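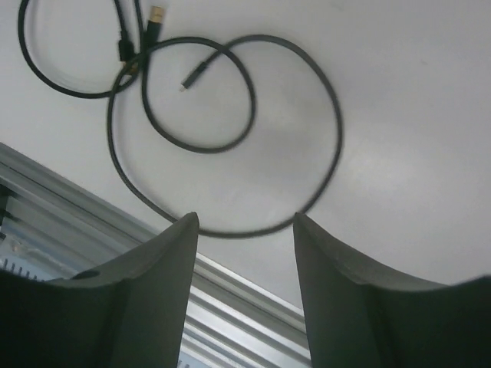 Capítulo 4
Cabos, perdas e ordem na instalação doméstica

Neste capítulo vamos estudar o que acontece com a energia no caminho entre o quadro e o aparelho. Muitos alunos chegam ao curso com a ideia de que o cabo é uma parte neutra do circuito. A ideia é cómoda para os primeiros cálculos, mas deixa de servir quando o cabo é comprido ou quando a corrente é alta.

Todo condutor tem uma resistência. Ela depende do material, do comprimento e da secção, e aumenta também com a temperatura. Se dobramos o comprimento, dobramos a resistência; se dobramos a secção, ela fica pela metade. O aluno deve guardar estas duas relações antes de passar ao ponto 4.1, pois vão ser usadas em todos os exercícios.

Tomemos uma casa na vila de Hondon, com uma bomba de água instalada no fundo do quintal. A bomba tem uma potência de 600 watts e o cabo mede 100 metros. O proprietário queixa-se de que a bomba arranca com dificuldade nas horas da noite. O electricista mede a tensão no quadro e encontra um valor correcto. Mede depois junto da bomba e encontra um valor mais baixo. A diferença entre as duas medidas chama-se queda de tensão. 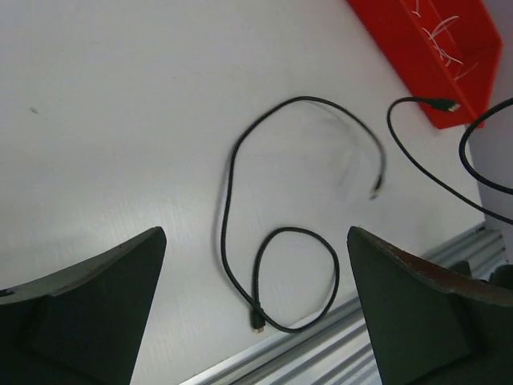
A queda de tensão calcula-se multiplicando a corrente pela resistência total do cabo, e aqui há um erro que vejo todos os anos: o aluno conta só o condutor de ida. A corrente vai e volta, portanto o comprimento a considerar é o dobro da distância. No caso de Hondon são 200 metros de condutor.

A energia que falta na bomba não desaparece. Transforma-se em calor ao longo do cabo. Num cabo estendido ao ar este calor sai com facilidade, mas num cabo enrolado cada volta aquece a volta vizinha. Por esta razão os fabricantes de extensões indicam duas potências máximas, uma para o cabo desenrolado e outra, bem menor, para o cabo enrolado. Uma extensão que aceita 3000 watts desenrolada pode aceitar apenas 1000 watts no tambor. 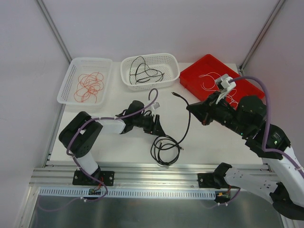
Convém falar também da cor do isolamento, que ajuda a reconhecer a função de cada condutor. As cores mudaram com o tempo e nas casas antigas encontram-se combinações que já não se usam. O aluno não deve confiar na cor sem fazer a medida – esta regra vale mesmo quando a instalação parece nova.

No fim do capítulo, o exercício 361 retoma o caso da bomba e pede a secção mínima do cabo. Quem tiver dúvidas sobre a lei de Ohm deve voltar primeiro ao capítulo 2.
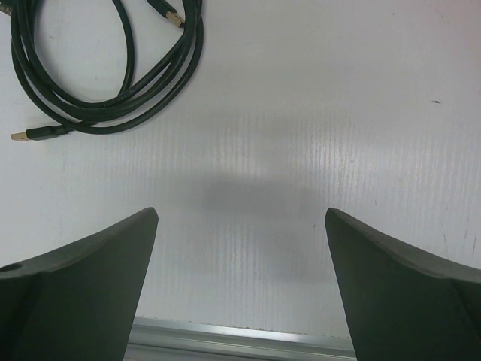 Berwyn Skyrme
Professor de instalações eléctricas, Escola Técnica Brundus

4.1 Resistividade

Chamamos resistividade à propriedade que distingue um material de outro quando o comprimento, a secção e a temperatura são iguais. O cobre tem uma resistividade baixa, o alumínio um pouco mais alta. Para a mesma resistência, um cabo de alumínio precisa então de ser mais grosso – mas continua a ser mais leve que o de cobre, e por isso se usa muito nas linhas aéreas.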